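Posted March 11, 2024

Brireo Caulk Finishing Kit Review

I have caulked three bathtubs in my life and the first two looked like somebody frosted them with a butter knife. So when my neighbor Spyros Kontogiannis swore by the Brireo kit, I figured I'd give it a go on the upstairs tub, which has needed it ever since we bought the place.

You get 12 silicone smoothing tips, a scraper for pulling out the old stuff, and a little handle that the tips snap onto. There's also a folded sheet of instructions in very tiny print (bring your reading glasses!). It all comes in a zip pouch that I like more than I should.

The tips are the best part. Each one has a different corner shape, and I ended up using the same medium one for the whole tub. You run your bead, give it a quick spray of soapy water, then drag the tip along in one long pull. My line came out so even that I went and got my husband to look at it. He said "nice" and went back downstairs, but I was thrilled.

The scraper I'm less crazy about. It did fine on the long sides, where the old caulk was already lifting, but around the faucet it kept skipping and I went back to my old Rostami blade. If you already own a decent scraper, just keep using it. I will say the Brireo one didn't scratch the tub at all, and I leaned on it pretty hard.

The handle is short. I have small hands and it was okay for me – somebody with big hands might want to hold the tips bare, and you can do that just fine. Cleanup was easy too. I let the silicone dry on the tips overnight and peeled it off in the morning like glue off your fingers in grade school.

I did the tub in December and the line still looks good. No gaps, no yellowing, and the back corner where water always sits is holding up. We have 2 showers a day going in there, so it gets a workout.

Would I buy it again? Yes, mostly for the tips. I'd give it four stars out of five, and it'd be five with a better scraper. I'm doing the kitchen backsplash next and I'll use the same medium tip, though I may try one of the smaller ones behind the sink where it gets tight.
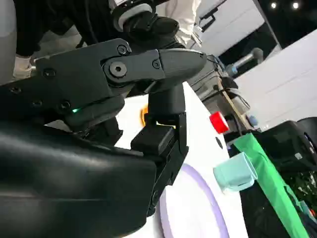 Comments

Leave a comment on this review. Your email address will not be shown.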